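Fliltunov Home Computing Forum > Desktops > Fix or Replace
Thread: Losing my mind over tiny screws (and a loud old desktop)

porchlight_pam
Posts: 3
Saturday, July 15, 2023
Hi all, longtime reader, hardly ever post. I have a Zirnilex tower I use for photos, bills and one very old card game, and this summer it has gotten LOUD. Like, I can hear it from the kitchen with the water running. I opened the side to blow the dust out, which went fine, and then I decided to take the front fan off to clean behind it. Dropped a screw. Found it. Dropped it again and did not find it. It's somewhere in there and I'm scared to plug the thing in. Do I keep going with this or just buy a new computer? The lady at Krishnan Computers said mine is "getting up there" but she also sells computers, so.

tworaccoons
Posts: 1461
Do NOT plug it in until you find that screw. I know you said you weren't going to, I'm just saying it loud for the next person who reads this. Unplug the cord, lay the tower down gently, then tip it toward the open side over a bath towel. Not a hard floor, it'll bounce under the fridge and you'll be back here tomorrow. Nine times out of ten it's hung up under the bottom edge of the motherboard or sitting down by the power supply.

And no, don't buy a new computer over a noisy fan! Fans are cheap. I put a Firden in my kid's machine last August and I keep checking whether it's on.

gregarious_moss
Posts: 1153
I'll be the grouch. If it's old enough that the shop is commenting on it, I'd think hard before putting money in. A fan, then a drive, then the power supply quits, and by then you could've had a new one with a warranty. I did that dance with my last tower and I regret it.

tworaccoons
Posts: 1461
She plays cards and pays bills, moss. It doesn't need to be new.

gregarious_moss
Posts: 1153
She also does photos. If those are only on that machine, back them up before anything else. On that part I assume we agree.

tworaccoons
Posts: 1461
We do. Mark your calendar.

porchlight_pam
Posts: 3
Photos are on an outside drive too, my daughter made me do it. OK, towel trick tonight. Any tips for not dropping the next one? My hands aren't what they were and the screwdriver I have is from the junk drawer — the tip is kind of chewed up.

latchkey_lou
Posts: 3000
Chewed-up tip is half your trouble, toss it. I've been taking these things apart at my dining table for longer than I want to admit, and what changed my life was a muffin tin. Every cup gets the screws from one part, in the order they came out, and the tin sits well away from my elbow.

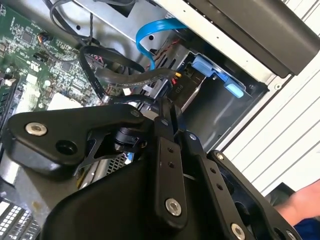

Screws are where I'd spend your patience, Pam, way more than on the fan itself. Black ones in a black case are murder, I've lost so many that way. Silver heads on black metal or plastic, like the ones in my picture, you can pick out with a desk lamp and bad glasses. So if yours came with black fan screws, swap them for silver while you're in there, same thread and all, and check the head too. Some parts use a hex socket and a regular Phillips will just chew it up. Don't force it, get the right key.

tworaccoons
Posts: 1461
Seconding the muffin tin. I use an egg carton, same idea, but mine got recycled once with the screws still in it, so maybe go with the tin.

gregarious_moss
Posts: 1153
Or a magnetic dish. Keep it away from any old spinning drives if you're the worrying kind. I'm the worrying kind.

latchkey_lou
Posts: 3000
Magnetic dish is fine too. I just already own the muffin tin and I don't bake.

porchlight_pam
Posts: 3
FOUND IT. It fell out with a bobby pin, and I haven't worn a bobby pin in years. Ordering the Firden fan and a decent screwdriver, and I'm keeping the computer for now (sorry moss!). Is there a right way for the fan to face? There's an arrow on the old one but it's half rubbed off.

tworaccoons
Posts: 1461
Front fan pulls air in. The open side faces the front of the case, and the side with the little plastic struts faces the inside. Yell if it still rattles.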